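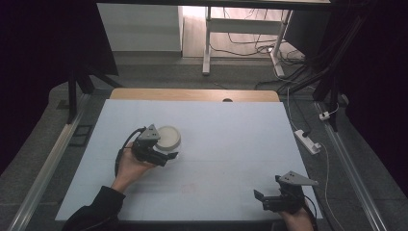
Our project for the second-year robotics software course was a tool we ended up calling Bemano, and its whole job is to take the recordings made with a pair of hand-held grippers and decide which parts of them are worth learning from. It sounded like a small job when Frida Nørgaard and I wrote the proposal in October, and it grew in every direction from there. A typical recording begins with both grippers in the operator's hands over the pale board, jaws open and turned in toward each other with nothing in them, and the round white container standing close behind the left one. A learning program has no idea that this is only the start. It sees two arms hovering over a board, and if it sees enough of that it will happily learn to hover. So the first question we had to answer in code was a plain one: when does the task begin?

What we started from

The lab already had a recorder, Girnell, which writes out the position of each gripper, the opening of the jaws and the video, each with its own clock. We were told the clocks agreed. They did agree at the beginning of a session, and then they wandered apart, slowly enough that you would never notice by watching. We spent far too long blaming our own plotting script for this (I rewrote it twice, and Frida very kindly let me) before we thought to compare the last few seconds of a long session with the first few. After that we wrote a small alignment step that looks for the sharp closing of the jaws in both streams and stretches one to fit the other. It's the least glamorous piece of the project and probably the one that other people in the lab will use most.

Finding the beginning and the end

Our first version used speed alone. If both grippers were slower than a threshold, the program called it waiting, and if either was faster, it called it work. You can guess the trouble. People slow down a great deal just before they grasp something, which is the very moment you want to keep, and they move quickly when they are only putting their arms back where they started. The first version threw away good grasps and kept a lot of arm-waving.

The second version, which is the one we are handing in, reads the jaw opening first and the speed afterward. It marks every closing that holds for more than a moment, walks backward from it until the gripper was last at rest, and walks forward until the jaws open and the hand has moved off. When the two grippers have overlapping segments, they are merged into one, so that passing an object from left to right doesn't get chopped in half. There is a settings file for all of this, and we have tried to give the settings names that a tired person can understand.

We kept the video out of the decision on purpose. Our supervisor suggested trying a detector on the container, and we did get one going for an afternoon, but the gripper body covers part of the container so often that the detector kept losing it and finding it again, and every loss looked to the program like an event. I still think there is something in the idea — somebody with more patience for smoothing could make it work.

Checking it

We ran the final version over the whole set of 2115 recordings, then sat down with 1000 of them and marked the beginnings and ends by hand, splitting the pile between the two of us. It was long, sleepy work and we got through it with a great deal of tea. Where our marks and the program's differed, it was nearly always at the end of a task. Frida likes to stop a segment when the object is released, and I like to let the hand get clear first. We argued about that for most of a week and then made it a setting too.

The cases it still gets wrong are mostly regrasps, where the operator closes, lets go, shifts a little and closes again. Bemano reads that as two short tasks. A person watching would call it one.

Running it yourself

The code is in the Khumalo folder on the course server, along with the settings file and the hand-made marks. Run the alignment step before the segmenter, even on short sessions. The viewer opens on any laptop we tried, though it is slow to load the longest recordings, and the space bar jumps to the next segment. Please send any odd recordings to either of us, as we are carrying on with the regrasp problem next term.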